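Workshop notebook, Clirel events bench
2012-06-18 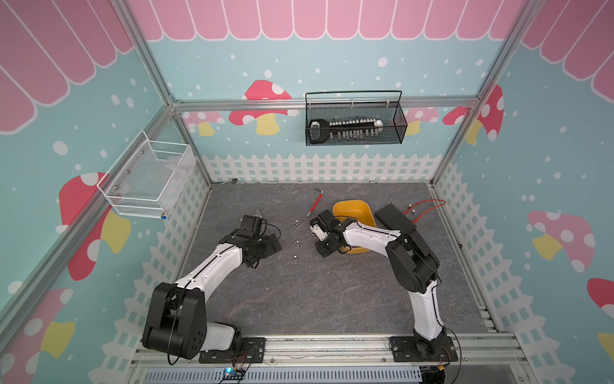

Filed under: Weddings / Music and sound

Papadopoulos wedding, first proper sit-down with the running order. The couple have sent a music list. Then they sent another one, which contradicts it. Mirsad Leka has printed both and stapled them together, presumably so they can fight it out in the drawer.

Ceremony at Tillness, in the long barn. Stone floor, tin roof, lovely to look at and sounds like the inside of a kettle. Clapped my hands at the altar end and could still hear it while writing down that I'd clapped. Heavy curtains on the back wall would help. The bride's mother has views on curtains. Parking that.

Entrance music: string quartet, live, as agreed in November. The quartet want to sit under the window for the light. The window is as far as you can get from the door the bride comes in by, so they won't see her and she'll barely hear them. Cue light on a long cable, then, with Mirsad on the switch. He asked what happens if she's late. They go round again. It's Pachelbel, you can go round until Christmas.

Signing of the register: two songs from a playlist. One is fine. The other has a verse about leaving your wife in a railway station. Have mentioned it once, gently. Reply was "we just like the tune". Will fade before verse three and deny everything.

Way out: still undecided. List one says brass band, list two says disco. The brass band is the groom's old school one and they've said yes already, so I know where I'd put my money.

Speakers. Tried the Vindel pair on stands this afternoon with the small mixer. Fine for speech up to the middle rows, then everything goes to soup. Dropped the level and put a second pair halfway down, pointing at the back, with a bit of delay. Much better. Pulled some low end out at 200 and the celebrant's voice stopped sounding as if it came from a wardrobe. Tried a cut at 2000 as well and lost all the consonants, so put it back.

Radio mics: celebrant on a clip, groom on a clip, the readers share a stand. Five sets of batteries, fresh, no arguments. Last time we "saved" a set and the vows went out as a series of clicks. The video is very popular in that family, I'm told.

First dance. They've been having lessons. The teacher works to a shorter edit of the song than the one on the list, and there is a dip at the end which has to land on the last note. Need the teacher's actual file. Do not, repeat not, make our own edit from memory (see the Easter job, if you can find the page, I may have torn it out).

Power: barn has one decent circuit and the caterers want it for the urns. Have asked Tillness whether the kitchen feed can be split. No answer yet.

To do
Get the teacher's edit
Long cable for cue light, test it before it goes in the van
Ask quartet about chairs without arms, cellist was firm on this
Curtains, M to ring the mother. He doesn't know yet
Find out which list is the real list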